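Notebook, teleop demos, card task
25/01/2020

Setup first because I forgot to write it down last time and paid for it.

Right arm only. Left arm powered but parked, not recording. Glove on operator's right hand, wrist tracker strapped on top, tracker base on the tripod to the operator's left. Foot pedal = record / stop. Software is the Trustine build from November with my patch for the thumb scaling. Did NOT take the newer one, it resets the joint limits and I don't have time for that before the open day.

Task is the card one. Pick card, bring it up, turn it toward the visitor, hold, let go when it's pulled. Sounds like nothing. The hold is easy, the pick is horrible, the release is where people get annoyed.

Operator stands behind and a bit to the side of the robot, facing the same way. We tried face to face in the old room and everybody mirrors left and right for the first ten minutes and then again when they get tired. Same way round is better even though you lose sight of the fingertips. Wrist camera feed on the tablet makes up for some of it.

Homing
Arm homed ok second try. First try stopped with the elbow fault again (the one that goes away if you power cycle and doesn't if you just clear it). Wrote 3 on the sticky note for how many seconds to wait after power before pressing home. Less than that and it faults. Please leave the sticky note on.

Film is still on the forearm. Leave it till we're back at the bench, it's keeping scuffs off. But check it isn't creeping down toward the wrist, if it bunches up there the wrist roll will feel stiff in the glove and you'll blame the tracker like I did. Smoothed it up by hand before starting.

Floor: stay off the yellow tape with your feet when arm is live. Same rule for whoever is on the pedal.

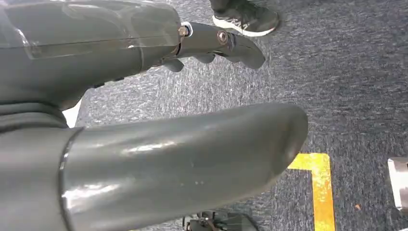

Glove calibration next. Open hand flat, fist, thumb to each finger in turn, open again. Takes under a minute if you don't talk to anybody. Redo it whenever the glove comes off, even for a drink of water. I skipped it once this morning after a break and the thumb was landing short of the card for a whole batch, all of it binned.

Thumb scaling notes, as I keep getting asked:
Human thumb travels less than the robot thumb for the same pinch. With scaling at default the operator has to squeeze till their own hand hurts before the robot touches anything. With my patch it's more like natural. Side effect, light twitches of the operators thumb show up bigger on the robot. Smoothing filter takes the worst out but adds lag. Settled on the middle setting. Low setting felt great for me and terrible for the next operator so middle it is.

Recording
Sampling joint positions, glove values, wrist camera, and the pedal state. Force readings too but I don't trust them, they drift with temperature. Logging them anyway, cheap.

Target was 20 good demos before lunch. Didn't get there. Got there by mid afternoon, after I changed the pick (see below). Total in the set now incl. the old bench ones is 656, but a lot of those are with the previous thumb scaling and I don't think they should be mixed in. Will tag them v1 and keep them out of training for now. Somebody will want to argue with me about this, fine, come find me.

The pick
Old way: card flat on the stand, slide fingers under, thumb on top. Fingers can't get under a flat card. The operator shoves, card skates away, operator chases it. You can see it in the plots, long ugly wandering section before anything is gripped. A policy trained on that learns to wander.

New way: card goes in a slot so it stands up. Hand comes in palm up, fingers curled already, card between thumb and fingers, close thumb, lift straight up and only THEN rotate. Operators kept rotating while lifting since that's how you'd do it with your own hand. Card catches on the slot and bends. Lift, pause, rotate. I started saying it out loud on every run and it helped.

The slot is foam and tape right now. Need a proper one. Asked Uçar for a printed version, sent them the sketch, they want the card thickness to a tenth which I can't measure with the ruler we have here. Calipers are at the bench.

Also curled-before-approach matters more than I thought. If fingers are open on approach and close around the card, the order they make contact is different every time. If they're already cupped and only the thumb moves, it's one contact event and the demos line up nicely on the time axis. Much easier to segment after.

Downside – with fingers fixed like that it isn't really using the hand, it's a big clamp. Known. For the open day that's ok. For the paper version we want proper finger motion back in.

Things that went wrong, quick list
– tracker dropouts when someone walks between base and operator. Arm freezes as it should, but then jumps a little on recovery. Lowered the catch-up speed, now it creeps back. Slower but nobody flinches.
– pedal slid away from operator on the carpet. Taped down.
– two files with no wrist video. Camera cable half out at the connector. Pushed in, cable tied. Check the preview before each batch, not just at start of day.
– one run where operator started before the beep. Kept it, flagged.
– disk warning. Moved the raw video to the external, the label says Nornanon, it's the one with the short lead.
– battery in glove died at run 42 of the session without any warning light. Swap it at lunch whether it needs it or not.

Holding
How hard should the thumb press. Spent too long on this. Too light and card pivots when the wrist turns. Too hard and the visitor can't pull it out, and then they yank, and the arm feels the yank and goes to protective stop. So I had operators press until card stops wobbling then back off a touch. The "touch" is different per person of course. Plotting thumb position at hold across the good runs it's tighter than I expected, so maybe people are better at this than I gave them credit for.

Thumb pad position matters as well. Upper middle of the card is good, the bottom sits on the fingers and the thumb just keeps it from tipping. Thumb too near a corner and it swings. I've been rejecting the corner ones even if they finish the task.

Lighting: shiny card under these lights gives a glare patch in the wrist camera when the card tilts a certain way. Exposure locked now. If left on auto it pumps up and down through the rotate and the frames are useless in the middle, exactly the part we need.

Order of work for a run, current version, use this one and throw out the sheet in the folder:

1. Card in slot, picture side toward the operator.
2. Operator hand open and still. Wait for the beep.
3. Pedal. Curl fingers. Approach from the low side, slow for the last bit.
4. Thumb down. Stop moving. Let it settle.
5. Lift straight up.
6. Rotate and present. Hold steady till the helper has it, the helper should pull gently and always in the same direction.

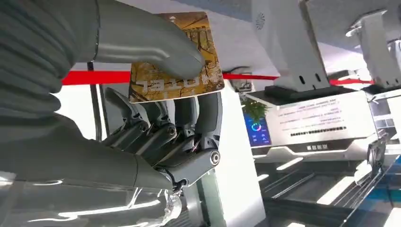
7. Thumb up, fingers stay curled. Don't open the whole hand, card drops through.
8. Back to start pose. Pedal.
9. Mark it good / bad / unsure right away on the tablet. Not at the end of the batch, I tried that and I'd forgotten half of them.

Release
Still not happy. Operator waits to feel the pull, but there's no feel in this glove, the buzz thing is on/off and comes late. So they're really watching the helper's arm and guessing. Robot policy won't have that view, wrist camera only sees a hand come in at the last moment. So we're demonstrating with information the robot doesn't get. This is a real problem and I'd like to talk about it before more data is collected. Options:
a) cover the operator's view, screen off everything except the wrist feed. Painful but fair. 
b) add the room camera to the policy input. Have to carry it everywhere then.
c) hard-code the release, thumb opens on a small change in motor current. Probably what we do for open day.

Tried (a) for a short batch. Operators hated it, success dropped a lot at the start and then climbed back up. Approach got slower and more careful, which may be a good thing. Want to try a longer session of it with rested people.

Replay check
Replayed several of the good ones open loop with a fresh card in the slot. Most picked up fine. The ones that failed all missed at the same side, so the slot has shifted, not the arm. Put pencil marks around it. Pencil marks on foam are hard to see, use the marker next time.

First quick training run started on the laptop just to see if the data loads. It loads. Loss goes down. Means nothing yet, don't get excited. Real run goes to the Nitonum machine tonight if the upload finishes. Connection here is very slow, might have to carry the drive.

Hands and arms – operators get tired faster than they admit. Quality drops visibly in the plots after a long stretch, little tremor in the hold. Swap people more often. The one who says they're fine is usually me.

To do
Calipers, measure card, send to Uçar.
Tag old set v1.
Spare glove batteries, charged ones this time.
Write the recovery speed into the config file instead of typing it each time we start. 
Look at why the elbow fault clears only on power cycle.
Ask about option (a), need a decision.
Print the new run sheet, big letters.
Bring more cards, the corners on the current ones are going soft and it's changing how they sit in the slot.

Left arm stays parked until the right one is sorted. Glove is on the charger, tracker in its case, drive is in my bag.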